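Mazurek Poster Collection

The Mazurek Poster Collection is a public collection of printed posters in Troltcombe. It holds mostly posters made by housing campaigns, tenants' groups and local theaters. The collection is kept on the upper floor of the former Dreter print works and is open to visitors from 8th April until the end of October.

History

The collection began in the storeroom of the Dreter works, where the printers kept one copy of each job for their own records. When the works closed, these copies were moved to the town library. Many had been folded, and 30 of them were too damaged to show. The name Mazurek comes from the street on which the works stands.

Contents

The oldest posters are printed in one or two colors, usually red and black, on cheap paper. A separate group of 25 sheets comes from the Tevine Theater - these are larger and were cut by hand in linoleum. The makers of most posters are not known, as it was not the custom to sign them.

Display

Posters are shown in four rooms, and each room is changed once in a season. 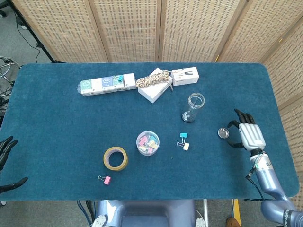 No more than 50 sheets hang at the same time, and the light is kept low to protect the inks. Sheets which are not on display can be seen by appointment in the reading room.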